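Planning the equipment for our second bench: a small gallery

Posted May 28, 2025

We are a small workshop and we are planning to buy equipment for a second robot bench. On this page I collect the picture and the notes which we used for the budget. I hope it is useful for other small groups who must also decide where the money goes. 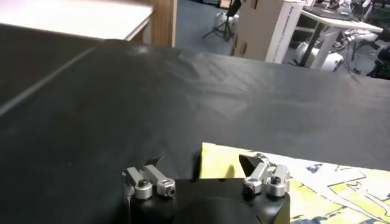 The gripper open over the dark table cover, with the printed yellow sheet at its right side.

For the budget, the gripper has its own line. In our first plan it was hidden inside the price of the arm, and this was a mistake, as the two things come from different sellers and have different delivery times. We asked for three quotes. Ferard gave us a price of $2163 for a two-finger gripper with the mounting plate and the cable. Vindberg offered $1726, but the plate must be ordered separately and the cable is shorter than we like. The third quote, from Reuter, came without shipping, so I could not compare it in a fair way and I have asked them to send it again.

Fingertips and pads
Please do not forget the small parts. A fingertip pad is a thing that wears, and I recommend to order a spare set together with the gripper and not one year later. When you ask the seller, ask also which screws are used and if the tips can be changed without taking off the whole finger. One seller needed two weeks to answer this question, and this also told us something about the service.

The table cover
We have put $200 in the plan for covers and printed sheets for both benches. A dark matte cover is a good colour for camera work, but it gets creases when it is stored folded. For the second bench we would like to buy it on a roll, cut it to size ourselves and fix it at the corners. The price per metre is a little higher. I think it is worth it, because a person spends too much time to make a folded cover flat.

Printed sheets
These are cheap, so it is easy to leave them out of the list. We plan for thicker paper next time. Thin paper lifts at the edge, and an edge which is lifted can be caught by a finger. Our local print shop can also laminate, but a laminated sheet reflects the ceiling lights and we did not want this.

Floor space
This is a cost also, even if it has no invoice. A tripod with open legs needs more floor than the catalogue drawing lets you believe, and tall cartons must stand somewhere until the return period is finished. I have drawn the plan for the second bench with a free strip on one long side, wide enough to walk with a box in your arms.

Cables
In the first budget there was no line for cables at all. Now there is one, with money for cable ties, a tray under the desk and two power strips with a switch. Measure the path along the floor and up the table leg, then add some extra length for the movement of the arm.

What we have decided until now
The arm for the second bench will be the same model as we already have, so that the spare parts fit both. For the gripper we wait for the new quote from Reuter. The tables come from Botley, who could deliver the same height as our old ones. We want to place the full order in November, when the new budget year is open for us.

If you work with a similar bench and you have a good source for matte covers on a roll, please write to us with the contact form. Prices on this page are in Canadian dollars and without tax.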